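How do I slow down a big bunch of small bananas?

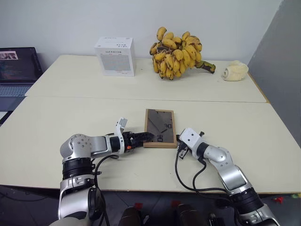

Posted by Judit Bíró in Kitchen & Pantry, August 23, 2018

How do you keep a whole bunch of those little finger bananas from all going ripe in the same afternoon? My grocery in Pristthorpe only sells them by the bunch, and I live alone with a cat who has made her position on fruit clear. I buy them green, they sit there sulking for days, and then I come home from work and the kitchen smells like a candle shop. I've eaten banana bread for breakfast since March. Please don't send me a recipe for banana bread.

Iveta Skála

Split the bunch the day you bring it home and keep the parts in different places. Leave a few out on the counter for eating first, away from apples and tomatoes, which give off the same ripening gas bananas do. Let the rest turn yellow in the coolest room you have, and the minute they're yellow, put them in the fridge. The skins will go brown and look like something you should apologize for, but the inside holds up for several more days.

Don't refrigerate them while they're green. They'll more or less stop ripening, and taking them back out doesn't always get them going again. You end up with a starchy thing that tastes like a pencil.

The small ones have thin skins and bruise if you look at them wrong, so don't stack anything on top. Mine hang from a hook under the cabinet. It was meant for a mug.

As for wrapping the stems in plastic, I did it faithfully for a whole summer and I think it bought me a day, maybe. I also had a drawer full of tiny sticky scraps of plastic wrap. If you enjoy that kind of thing, go ahead.

When they get away from you anyway, peel them, lay them on a tray so they aren't touching, freeze them, and then move them to a bag. Peel them first. I didn't once, and spent a Sunday morning chipping at one with a butter knife.

Judit Bíró

The mug hook is happening tonight. I had the apples in the same bowl this entire time, so that explains a lot of my year. How long do they keep in the freezer?

Iveta Skála

I use mine within 2 months. They're safe past that, they just start tasting like freezer. If you've ever eaten an old ice cube you know the flavor.

Costel Ene

Buy less bananas.

Vendula Rusnák

Costel, she said the store only sells the bunch.

Costel Ene

Then buy a different fruit. I have eaten pears for years with no problems.

Vendula Rusnák

Nobody in history has had no problems with pears. A pear is ripe for the length of a phone call.

Radomír Malý

I have the Famano banana keeper, the blue one with the drawstring. You put them in at the bottom of the fridge when they're ripe and it's supposed to keep them nice. Mine does okay. The skins still went dark, but slower than without it, I think. My wife says it's a sock. I paid full price for it so I'm not really the person to ask.

Also, if you do freeze them, cut into coins first and dip in chocolate. I melt 200 grams with a spoon of coconut oil, and it covers a good-sized tray. Not bread, so it's within the rules.

Judit Bíró

Within the rules. Thank you. The cat and I have discussed the sock and we're going to hold off.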